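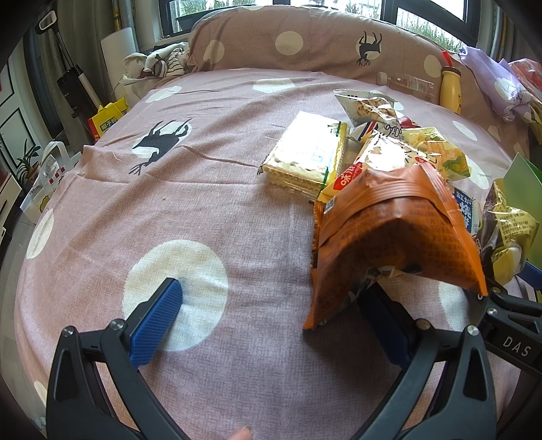 A deer-print throw and a few snacks.

Roald Vik has rented out rooms in Ferport for 22 years, and he would like me to believe that a sofa bed sleeps two adults well. I have slept on several. I told him so.

"You slept on bad ones," he says. Which ones are good? He names the Worer, a fold-out with a six-inch mattress that a shop on the Strand sells as "hotel grade." I ask which hotel. He laughs and says that's a question for the shop.

So I asked the shop. Shona Kerslake, who runs the floor there, was more careful. "It's fine for a weekend," she said. "I wouldn't put my mother on it for a month." The tag promises 60 nights to try it at home – but the return fee is in small print on the back, and she had to turn the tag over twice to find it.

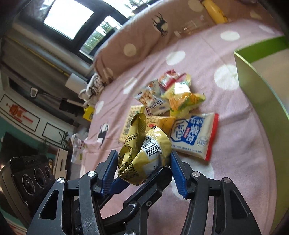 Vik's other claim is that guests never complain. I asked how he would know. He keeps a book by the door, he said, and people write kind things in it. People write kind things in books by doors. When I pushed, he admitted that one couple left in April after a single night. "They said it was the street noise," he told me. His street in Prundiden, where that room is, has around 60 houses and no shops.

He offered me a free night to change my mind. I said I'd bring my own pillow and a tape measure.

Last updated: Aug 10, 2020
Contact | Copyright | Back to top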